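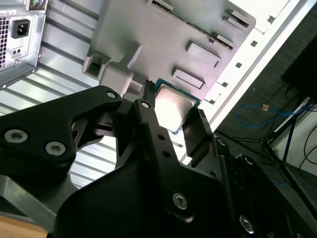

I put off building a new computer for far too long, mostly because I remembered my last one, which left me with sore knees and a screw I never did find. My friend Johanna Koller finally talked me into it, and she suggested I start with the case and let everything else follow. So I bought the Vasberg, in gray, for $129, and I've been living with it under my desk since September.

Let me say first that I love working in this thing! Both side panels slide off without a tool, there's plenty of room for big hands like mine, and the cables tuck away behind the tray so nicely that I took the panel off again just to show my wife (she was very polite about it). The three fans that come with it are quiet – quieter than our refrigerator, anyway – and the dust filter pulls out from the front, so you don't have to drag the whole computer into the room to clean it.

Now for the grumbles. The manual is tiny, and the drawing for the drive cage shows it facing the wrong way, which cost me most of an evening. The two USB ports on top sit so close together that a fat thumb drive blocks its neighbor. And I do wish the feet were rubber all the way across, as mine slides a little on the wood floor.

Would I buy it again? Yes, and I've already told my brother-in-law to get the white one.

Braulio Zavala, 6/22/24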